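Speaker notes: "The book on the table"
Inês Salgado
Twenty-minute slot, March, straight after Valter's session on shelving. Print in large type this time.

OPENING (keep it short)

Thank Valter Garcia. Don't tell the parking story.

I was asked to speak about reference books in shared workrooms, and I should say at the start that I don't believe most of what gets said about them. You will have heard that a good book left out on a table gets picked up. You will have heard that people browse. Zendley sent me a brochure claiming a "culture of open reading" wherever its display tables go in. I have read that brochure twice and I still don't know what they measured.

Pause. Look at the back row.

So I went and looked at tables. I wanted to know what sits next to a book in a room where people are busy, and whether the book has any chance at all.

SECTION 1. THE TABLE

Ask the room: how many of you have a book on your desk at work? How many of you opened it this month? Wait for the laugh, it usually comes. If it doesn't, move on quickly.

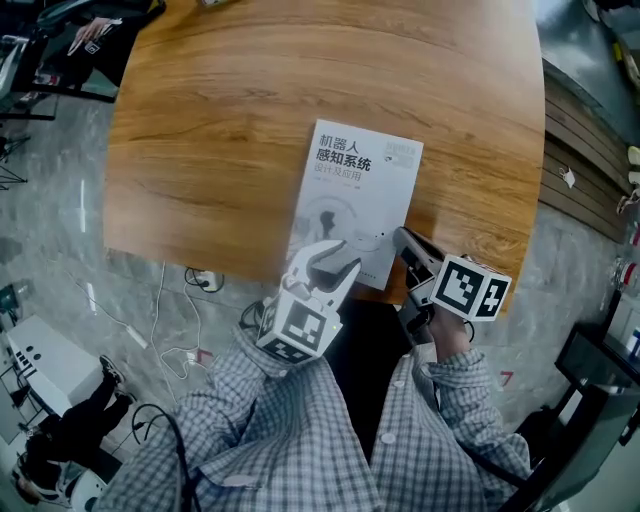 My trouble with the open table is that it belongs to everyone, and things that belong to everyone get cups put on them. Henrique Caldeira disagrees with me on this and has said so in front of people. His view is that a bare table invites use and that a shelf is where books go to be forgotten. Fine. But when I ask him for a table that has stayed bare past lunch, he changes the subject to chairs.

The title we'll follow is a Chinese one, 机器人感知系统, with 设计及应用 under it in smaller type. Robot perception systems, design and applications. Say the Chinese slowly or skip it. White cover, black title, gray subtitle. I like the cover. I'm less sure about white for anything that is going to be handled, and I'd want to see it after a year before I praised the designer.

Somebody will ask whether a technical title is a fair test. I think it's the only fair test. Anyone will pick up a book of lighthouse photographs.

SECTION 2. THE ROOM AROUND IT

This is where I lose the architects, so go gently.

The fashion is for the tall white hall with the mezzanine and the black railing. Everyone wants one. Sofia Vilela wrote to me that such rooms "lift the eye," and I wrote back that the eye is the problem. If you want a person to look down at a page, why spend all that money on making them look up? Ducts, beams, downlights, long fluorescent fixtures, all of it overhead.

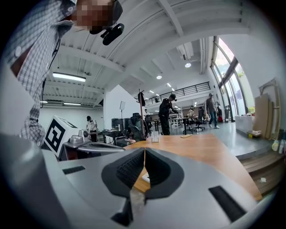 Slide 9. Wooden table, white ceiling, three long light fixtures at left.

Point to the table first, then the ceiling. Give them a few seconds with it.

Two things on the tabletop I want to mention. There's a small clear container with rods standing up in it, and a small flat tan block off to the right. I don't know what either is for. I mention them because this is what happens to a reading surface. Small objects arrive, each with its own excuse, and the next person works around them.

Now the survey. Fluvura ran one, 400 replies out of 1,000 forms, and the line everybody quotes is that people prefer to read in "bright, social" rooms. I have the form. The question offered bright and social as a single answer. You couldn't tick one without the other. I ticked neither and wrote a note in the margin, which I assume went in with the rest.

(If Henrique is in the room, let him answer this one. Cap it at two minutes.)

SECTION 3. THE HAND

I'll grant the optimists something here. A book that is off the table has at least been noticed. I can't tell you a word was read, and neither can anybody else from one picture, though I have sat through talks where they tried.

Eleni Hodžić kept a log for us at the Andwood reading room. She wrote down 156 pickups. I asked how many lasted longer than it takes to check the back cover, and she said she'd had a job to do and hadn't timed them. I trust that log more for her saying so.

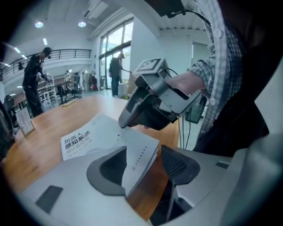

Vol. 20, p. 156

The page reference is for the handout, where the longer version of this section appears with the footnotes. Don't read the footnotes aloud.

What to look at on the slide: the pages, which are fanned slightly, and the cover, tilted up toward the table. It's a thin enough thing to be called a booklet. I've come round to thin. A fat manual on a shared table tells people they haven't got time, and they believe it. Leitão still binds everything as if it had to survive a flood, and their sales people get cross when I bring it up, so bring it up.

Also point out the small framed sign card near the table's left edge. I'm suspicious of sign cards. I can't read this one from here and I won't guess at it. In my own building we had one that said PLEASE BROWSE, and it was stolen before any of the books were.

Daylight through the tall glass doors at the back. Chairs, black ones and white ones, grouped under the mezzanine by the dark tables. If I had a book I wanted read, I'd carry it over there, to the lower ceiling. Expect Sofia to object. She has a point about the noise and I haven't got a good answer yet.

QUESTIONS

Likely ones: cost of moving the tables (don't know, ask Valter), e-readers (not today), whether I dislike books (no).

Handouts are by the door. Take the spare adapter back to the front desk before five.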